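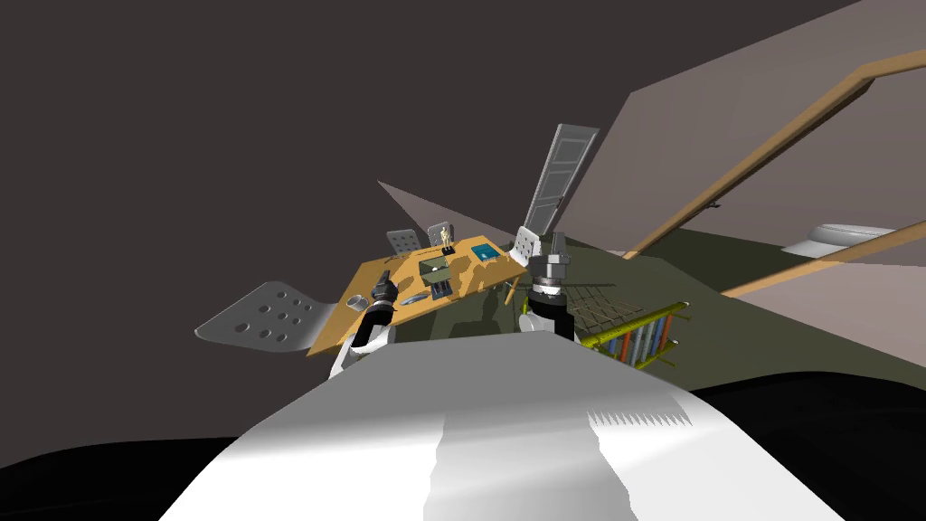
Crate, tray and figurine on an orange-tan wooden top, with dark shadows across the wood. Rendered view.

How shiny should a table be?

The sheen of a wooden table is usually chosen from a word on a tin. Matt, satin, eggshell and gloss have no fixed meaning across makers, and two tins marked satin can dry to surfaces that look quite different side by side. The trade measures the property with a glossmeter, a small box that sits on the surface, sends a beam of light down at a set angle and reads how much comes back at the matching angle on the other side. The result is given in gloss units, on a scale set by a piece of polished black glass with a value close to 100.

The usual angle is 60 degrees. Very shiny surfaces are read at 20 degrees and very dull ones at 85, where small differences show up better. A figure quoted without its angle is of little use, and most product sheets for the home market leave the angle out.

The workshop at Trelurby has kept gloss readings for every top it has finished since it gave up spraying lacquer. The book now holds 436 tops, mostly oak and ash, with some cherry and a run of reclaimed pine. Each was read in the middle and at both ends, with the grain and then across it. Readings along the grain come out higher on open-pored woods, as the pores scatter light sent across them. On oak the gap can be wide enough to move a top from one named sheen to the next.

The house standard for dining tables is 11 units at 60 degrees. That is low. It was settled on after a batch of the Stormont, the workshop's long refectory table, came back from a restaurant where diners had complained of glare from the pendant lamps. The tops had been finished in a hard satin varnish and had grown shinier in use, in bands where plates and sleeves passed over them.

This polishing by wear is the main trouble with low-sheen varnish. The dullness comes from a matting agent, normally fine silica, which leaves the dried film slightly rough. Rubbing takes the high points off. The film may be perfectly sound and still look worn out, and it cannot be put right in patches without the edge of the repair showing.
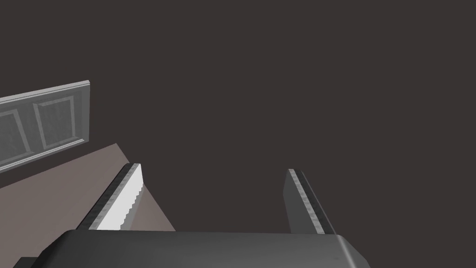 Slightly glossy dark grey, going from near-black to mid-grey where it catches the light.

Hardwax oil behaves differently. It goes on thinly, most of it sits in the surface fibres, and a dull or shiny area can be worked back with a pad and a little fresh oil. Trelurby uses Jivent for light woods and Lục for anything darker. Lục has the higher solids content and needs to be wiped off within 45 minutes; left longer it turns tacky and dries in smears. Jivent is more forgiving in cold weather but gives a slightly higher reading on the first coat, which falls as the oil cures.

Curing is where most home finishers go wrong. Oil that is dry to the touch the next morning has a long way still to go. The workshop takes its final reading after 3 months, and tops measured in January and again in April had nearly all dropped. Judging the sheen in the first week leads people to add coats that are not needed.

Sanding matters at least as much as the product. A top taken to 120 grit and one taken to 240 will give different readings under the same oil, the finer being the shinier. Past 240 the wood starts to burnish and takes up less oil, so the surface looks good and stains easily. Trelurby stops at 180 on oak and goes to 240 only on cherry.

Colour also affects how sheen is seen, though the meter takes little notice of it. On a pale top, light scattered from within the wood drowns out much of the surface reflection. On a dark one the reflection is nearly all there is, and fingerprints, dust and brush marks stand out. Buyers choosing a stained top are advised to go one step duller than they think they want, and to look at the sample lying flat under the lamp it will live with.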